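Kitchen check – Sindwood cooking classroom
13/12/2019, checked by Mercy Were 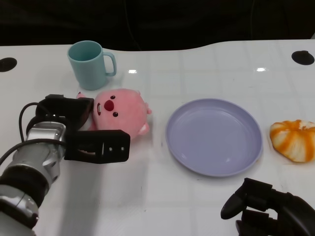 Before class

1. Hand sink: soap and paper towels stocked. OK.
2. Fridge at or below 40°F. OK – door seal is starting to split, bottom corner.
3. Raw chicken on the lowest shelf. Moved, it was above the salad greens.
4. Frying oil dated and covered. One jar had no date. Thrown out.

During class

5. Chicken pieces at 165°F in the middle. First batch read 162, went back in the pan.
6. Lids within reach of all 4 burners. OK.
7. Pan handles turned in. Reminded twice.

To fix by February: fridge seal (Tarek Ouazzani), second probe thermometer.

Questions: Mercy Were, Sindwood front desk | © Sindwood | Back to top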